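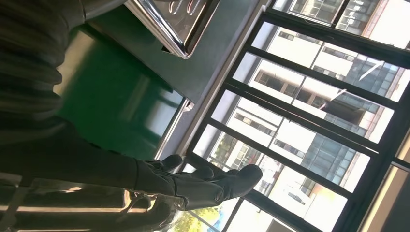 A gripper at work beside the window, with a steel tray above and to the left of it.

Anyone who has stood over a sink at the end of a long shift will understand why the people at Gisetti, the small kitchen supply and mail-order shop, were so pleased to be asked whether a machine might take over some of their chores. The short answer, after 7 weeks of trying, is that it can do a few of them, slowly, and that the staff are keeping their aprons on for now.

The trial, run with the engineering firm Kollen through October, set the robot two kinds of work: putting trays and utensils back where they belong, and sorting the parcels and mailers that pile up every morning before the shop opens (and they do pile up, as anybody who has tried to reach the back counter will tell you!). Over the whole trial it was given 325 separate chores, and it finished about 60 percent of them without a person stepping in. 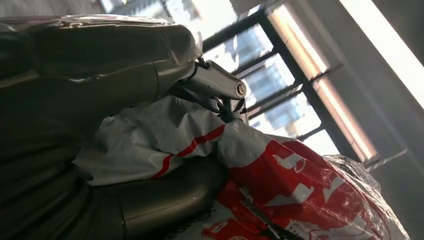 Soft packaging has been the harder half of the job by a good distance. A tray keeps its shape when you pick it up, but a plastic mailer folds and slides and hides its own corners, and a bag that a packer would toss aside in a couple of seconds could take the machine 2 minutes.

"I've grown rather fond of it, to tell you the truth," said Yao-tsung Kwok, who manages the shop floor and has been sorting mail there for longer than he cares to say. "It's patient, I'll give it that. But I wouldn't leave it alone with the holiday orders."

Kollen plans a second round of tests in the spring, this time with folded dish towels added to the list.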